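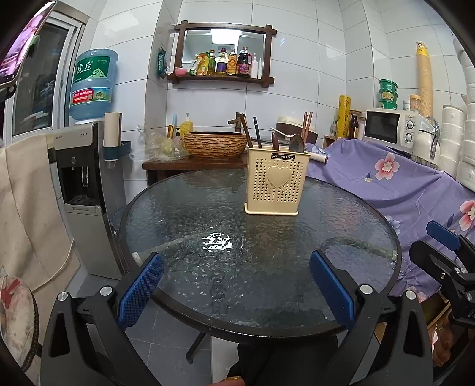
Notes d'intervention, « La cuisine d'une pièce », 15 janvier 2024
Durée prévue : 16 minutes, questions comprises (donc 10 si le café arrive en avance)

Ouverture. Laisser les gens s'asseoir. Ne pas commencer par « bonjour à toutes et à tous », je l'ai fait en décembre chez Brelleo et la salle m'a répondu en chœur, on a perdu l'élan.

Première phrase : « Une cuisine se juge à son pot à ustensiles. » Attendre. Quelqu'un va sourire, en général au deuxième rang.

1. Le pot
Plastique beige, percé de petits cœurs, avec un cœur en relief sur le devant au cas où l'on aurait manqué les autres. Dedans, des baguettes, une spatule en bois foncé, une cuillère en bois, une cuillère à soupe blanche et une grande palette en bois qui dépasse tout le monde. Faire remarquer que le pot est sur la table ronde et pas près de l'évier. Demander à la salle si c'est une faute. Main levée. Ceux qui disent oui ont un îlot central, on les reconnaît.
Ma position : un pot se pose là où l'on tend le bras. Les trous laissent passer l'air, c'est tout ce qu'on leur demande, la forme regarde l'acheteur.

2. La table en verre
Plateau martelé, bord sombre. Je la défends mollement. Le relief pardonne les traces de doigts, il ne pardonne pas les miettes. Passer un chiffon humide, puis un sec, dans cet ordre. Raconter l'histoire du riz gluant si la salle est bonne.

3. Le plan de travail
Vasque façon rotin tressé, robinet couleur bronze. Silence de deux secondes, les amateurs de salles de bains ont besoin de se remettre. À gauche, un sachet de légumes ou de fruits, le liquide vaisselle jaune, une brosse bleu pâle, un petit distributeur de savon. À droite, le cuiseur à riz.
Le cuiseur est bien à sa place, mais à côté de l'eau il lui faut un voisin calme. Rappeler la règle Gustero : tout ce qui se branche reste du côté opposé à la brosse. Je n'ai jamais su qui l'avait écrite, elle tient encore.

4. L'étagère sous le miroir
Le cœur de l'exposé, ralentir. Un miroir au-dessus d'un évier, et dessous une tablette courbe où logent les huiles et les sauces, dont une bouteille de sauce soja à étiquette violette. On se regarde donc cuisiner. C'est sévère, mais cela renvoie aussi la lumière du plafonnier.
Conseil pratique : devant, ce qu'on ouvre tous les jours. Derrière, ce qu'on a acheté pour une recette. Essuyer le cul des bouteilles avant de les reposer. Personne ne le fait, le dire quand même.
(Ici, les 141 réponses au questionnaire Celtlow. Question 4 : « Où rangez-vous l'huile ? » Réponse la plus fréquente : « à côté ». Ne pas commenter.)

5. L'eau et le papier
Grande bonbonne bleue sur sa fontaine, essuie-tout juste à côté dans un support mural bleu-vert. Voilà un voisinage réussi. Une fontaine goutte toujours un jour, autant avoir le rouleau à portée.

6. Les tissus
Imprimé à fleurs roses sur fond violet à droite, assise ronde tressée blanc et rouge à gauche. Dans une pièce où l'on fait frire, tout ce qui est en tissu finit par sentir le dîner. Housses amovibles, lavage fréquent. Ne pas attaquer les fleurs, quelqu'un dans la salle a les mêmes.

Exercice. Chacun dessine son pot à ustensiles de mémoire, puis barre ce qui n'a pas servi depuis un mois. Distribuer les feuilles (300 imprimées par l'atelier Buthelezi, j'en avais demandé beaucoup moins, en prendre deux si on veut).

Si l'on me demande combien de spatules il faut, répondre « une de moins » et passer à la question suivante.
Récupérer les crayons à la sortie.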